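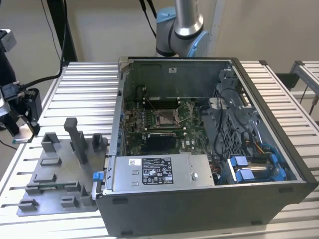 25. März 2024, Werkstatt, Rechner Korberg

Der Tower aus Korberg, Auftrag: zerlegen, reinigen, prüfen was noch taugt. Soll danach als Protokollrechner nach Eltdale, falls das Board mitspielt. Wenn nicht, Teilespender. Mitschrift läuft nebenher, bitte Stichworte entschuldigen.

Gehäuse liegt auf der Seite auf dem Alutisch, Seitenblech ab. Blech ging schwer, hinten hakt die untere Lasche. Nicht mit dem Schraubendreher hebeln, erst ganz nach hinten schieben, dann kippen. Beim nächsten Mal vorher Kanten abkleben, die dünne Lippe auf der Rückseite ist scharf. Daumen weiß jetzt Bescheid.

Vorher Netzstecker raus, Einschalter lang gedrückt. Erdungsband dran. Das Band am linken Platz hat Wackelkontakt in der Klemme, habe das andere genommen. Austauschen!

Erster Eindruck innen: Staub eher mäßig, dafür klebrig. Werkhalle, Ölnebel. Geht mit Druckluft nicht weg, das schmiert nur. Trockener Pinsel für das Grobe, dann Isopropanol und Wattestäbchen, fusselfreies Tuch für das Blech. Das hellgraue Innenblech sieht danach wieder anständig aus.

Kühler
Saß bombenfest. Paste steinhart, dunkelgrau, rundum übergequollen. Nicht gezogen, sondern vorsichtig gedreht, hin und her, bis es leise knackt. Wer am kalten Kühler reißt, hat im dümmsten Fall die CPU mit in der Hand. Lieber vorher kurz laufen lassen, dann ist die Paste weicher. War hier nicht drin, Kiste ging ja nicht an.
Lüfter vom Kühler: Lager rau, dreht von Hand noch, aber man hört es. Kommt weg.

CPU
Hebel gelöst, Rahmen auf, Prozessor senkrecht raus, in die Klappschachtel. Schachtel beschriftet: Korberg / CPU / ungeprüft. Liegt im grauen Schubfach oben, NICHT im Fach mit den geprüften. Leonie, bitte nicht umsortieren.
Sockel mit Lupe und Schräglicht angesehen. Keine verbogenen Kontakte gefunden, am Rand ein Krümel alte Paste. Mit Pinsel (dem weichen, neuen) in eine Richtung weggenommen, nichts gewischt. Hebel wieder runter, damit er nicht absteht und jemand mit dem Ärmel hängenbleibt. Schutzkappe für den Sockel fehlt, müsste in der Kiste mit den Boardresten eine passende sein. Suchen.

Board
Bleibt vorerst im Gehäuse. Wollte es erst rausnehmen, aber dann alle Frontstecker ab, und der Plan dazu fehlt. Kondensatoren abgesehen, vor allem um den Sockel: keine Kuppe gewölbt, nichts ausgelaufen. Freut mich ehrlich gesagt, hatte damit gerechnet, dass da der Fehler sitzt.
Speicherbänke ausgepinselt. Steckkarten-Slots auch. In einem Slot steckte ein Papierfitzel, keine Ahnung woher. Knopfzelle gemessen, leer. Neue rein, die alten bitte in die Dose und nicht in den Hausmüll.
Buchsen hinten an der Blende: eine hat Spiel, Stecker sitzt lose. Mit Stück Klebeband markiert. In Eltdale hängt da später die Tastatur, also die daneben nehmen.

Kabel
Der schwarze Strang, der durch und um den Laufwerkskäfig rechts gefädelt ist – furchtbar. Jemand hat das irgendwann mal »aufgeräumt«, also alles durch den grauen Käfig gestopft und wieder raus. Orange und gelbe Adern gucken da unten mit heraus. Erst gedacht, da ist Isolierung ab, ist aber nur die Umhüllung zurückgerutscht. Mit den Fingern abgefahren, keine Quetschstelle. Gewebeband drum, kein Isolierband, das wird bei Wärme schmierig.
Dünne Leitungen quer übers Board: laufen ungünstig Richtung Sockel und kommen später dem Kühler in die Quere. Beim Zusammenbau aussen rum legen und mit Binder am Rand fixieren. Hatte ich beim Belmonte-Rechner vergessen, da hat der Lüfter dann am Kabel geschabt, und wir haben drei Tage lang ein Lager gesucht, das in Ordnung war.

Laufwerke
Die blauen Einschübe rechts unten gehen gut, wenn man beide Laschen zugleich drückt. Drückt man nur eine, verkantet der Schlitten. Bitte keine Gewalt, Ersatz dafür gibt es nicht mehr, habe im December-Bestand (Liste Consolacion) nachgesehen, nichts.
Platten noch nicht angerührt, nur Schlitten angelupft und wieder eingerastet. Erst Daten! In Korberg will man die alten Messprotokolle haben, das steht so im Auftrag, hab ich selber erst beim Nachlesen gesehen. Also:
 – Platten einzeln an den Adapter, schreibgeschützt
 – Abbild ziehen, Ablage unter Drekis, Ordner Korberg
 – Prüfsumme dazu
 – erst dann SMART-Langtest
 – Rückmeldung nach Korberg, Freigabe abwarten, dann löschen
Laut Begleitzettel eine Systemplatte mit 466 GB belegbar, zur anderen steht nichts. Platz auf Drekis ist knapp, vorher das Belmonte-Zeug auslagern. Wer hat die Rechte dafür? Consolacion fragen.
Blaues SATA-Kabel: Stecker auf der Plattenseite ohne Metallclip, rutscht. Wird getauscht, egal was die Messung sagt. Die alten Kabel nicht zurück in die Kabelkiste, sonst haben wir sie beim übernächsten Rechner wieder.

Netzteil
Da liegt vermutlich der Hund begraben. Fehlerbild laut Zettel: startet manchmal, geht nach einer Weile aus, riecht. Daten vom schwarzen Etikett in die Karte übertragen, Etikett bleibt lesbar, also nicht mit Isopropanol drüber!! Der kleine weiße Aufkleber daneben bleibt auch drauf.
Netzteil vom Board abgesteckt, mit Tester und Lastwiderstand laufen lassen. Kalt alles im Rahmen. Nach fast 60 Minuten sackt die 12-Volt-Schiene weg, Lüfter wird lauter, dann Schluss. Abkühlen lassen, nochmal, dasselbe. Netzteil wird nicht geöffnet, auch nicht »nur zum Gucken«. Kommt neu. Das alte bekommt roten Aufkleber und geht in die Elektrokiste, sobald das neue sitzt.
Schraube am rechten Ende ist leicht rundgenudelt. Mit dem größeren Kreuz und ordentlich Druck gehts, hab sie testweise gelöst und wieder handfest angezogen. Ersatzschraube bereitlegen.

Schrauben allgemein
Die Magnetschale bleibt auf dem Nebentisch. Der Alutisch hat die Schlitze zwischen den Profilen, und da drin verschwindet alles, was klein ist. Heute wieder eine Abstandsschraube rausgefischt, gehört nicht mal zu diesem Rechner. Vorschlag: Matte unterlegen, die dicke graue, liegt im Schrank unter den Messleitungen. Hätte ich heute auch machen sollen, war zu faul, das schwere Ding noch mal hochzuheben.

Mit Leonie kurz gesprochen wegen der Front. Die dicke schwarze Kunststoffblende wollte sie abhaben, zum Waschen. Clips sind alt und spröde, ich bin dagegen. Einigung: bleibt dran, wird von vorn ausgesaugt und feucht abgewischt. Wenn ein Clip bricht, klappert das Ding ewig.

Aufkleber an der Innenwand oben, der kleine weiße: bleibt. Inventar von Korberg steht auf dem Begleitzettel, für uns reicht das. Eigene Nummer kommt aussen auf die Rückseite, nicht aufs Seitenblech. Die Bleche werden bei uns ständig vertauscht, siehe letztes Jahr.

Bestellen (Leonie):
 – Netzteil, gleiche Bauform, Maße vorher am Gehäuse nehmen, nicht aus dem Katalog
 – CPU-Kühler mit Lüfter, flach, der alte kam dem Käfig sehr nahe
 – Wärmeleitpaste, die Tube ist angetrocknet. Kappe!!
 – SATA-Kabel mit Clip, eines davon gewinkelt
 – Wattestäbchen mit Holzstiel, die anderen lösen sich im Alkohol auf
 – Klemme für Erdungsband

Reihenfolge beim Zusammenbau, damit nicht wieder jeder anders:
Netzteil zuerst, solange man noch mit der Hand reinkommt. Leitungen verlegen, Binder nur locker. CPU einsetzen, Dreieck beachten, Hebel zu. Paste, wenig. Kühler über Kreuz anziehen. Speicher. Dann erst Strom und Probestart ohne Platten, nur bis ins BIOS. Uhrzeit stellen, Lüfterregelung ansehen, eine Stunde stehen lassen. Wenn ruhig, Speichertest über Nacht. Platten ganz zum Schluss, und auch nur, wenn die Freigabe da ist. Binder festziehen, Überstände bündig ab.

Offen:
Ob die CPU überhaupt lebt. Könnte man im Testboard probieren, das ist aber mit dem Belmonte-Aufbau belegt. Consolacion meint, wird demnächst frei. Bis dahin bleibt die Kiste, wie sie ist, abgedeckt mit dem Antistatiktuch. Bitte nichts drauf ablegen, auch keinen Kaffee »nur kurz«.
Ob Eltdale mit einem so alten Rechner zufrieden ist. Für Protokolle reicht es dicke, aber dort wurde was von Bildern gesagt. Wer hat das Gespräch geführt? Bitte eintragen.
Seitenblech: lehnt am Regal, Lasche unten hinten nachbiegen, zwei Zangen nehmen, Lappen dazwischen.

Nachtrag: Schutzkappe gefunden, war in der Kiste mit den Lüftergittern. Passt, ist drauf. Alkoholflasche ist so gut wie leer, also die auch noch bestelen.

Nachtrag 2: Leonie hat ein Netzteil im Lager entdeckt, Bauform könnte hinkommen, Kabel zum Board wirkt kurz. Morgen früh dranhalten, vor dem Bestellen. Tester liegt noch am Platz, bitte liegen lassen.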